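Plimau Linen Dish Towels (Set of 5)

$38 per set
Color: Oat stripe / Ink stripe / Plain
Size: large
Ships from our shop in Surner

I've been selling kitchen things for a long while now, and dish towels are what I get asked about most. People come in for a casserole dish, pick up a towel on the way to the register, and then write to me a month later wanting more of the towel (the casserole dish never gets a mention, poor thing).

These are the ones I use at home. They're woven from linen in a plain weave, a bit heavier than the ones you'll find in the grocery store, with a hanging loop sewn into one corner and a hem that's been turned twice so it doesn't curl up on you. They come out of the packet feeling stiff. Please don't panic! Linen needs a few trips through the wash before it gets going, and I'd put them through twice before you dry a single glass with them. By the time mine had been around for a winter they were as soft as an old shirt and drank up water like nothing else in the drawer.
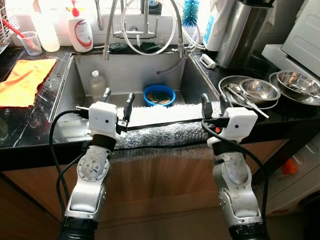 I keep one for glasses, one for hands and the rest for everything else, and I swap the whole lot out when they start to smell like supper. Wash them warm with your regular soap and skip the fabric softener, which leaves a coating on the fibers and makes them push water around. Line drying is lovely if you have the space. If you use a dryer, pull them out while they're still a little damp and smooth them flat with your hands. I never iron mine, but Maureen Sugden, who has bought more of these than anybody, irons hers into perfect squares and tells me I'm a disgrace.

Stains: tomato and coffee come out if you get cold water on them fast. Turmeric is another story. I have one towel with a yellow patch the shape of Florida and I've made my peace with it.

The oat stripe is the one that sells quickest, and it hides the most. Ink stripe is darker and may give up a little dye in the first wash, so keep it away from your white shirts. The plain ones are the same cloth with no stripe at all. We got 378 sets in this time and I'd love to say that will last us past December, but the oat went very fast last year and I had to send out some apologetic emails.

Details
Linen, plain weave
Hanging loop in one corner
Double-turned hem
Machine wash warm, no bleach, no softener
Expect a little shrinkage in the first wash

Gift wrapping
I'll tie a set up in brown paper and cotton string, with a handwritten card, for a total of $43. Put your message in the notes box at checkout. Keep it short, my handwriting is big.

Goes well with
Gosto dish brush, long handle
Marsden soap dish
Plimau apron, oat stripe

Returns
Unwashed sets can come back to me in their packet. If a hem comes undone or a loop pulls off, send me a photo and I'll mail you a new towel.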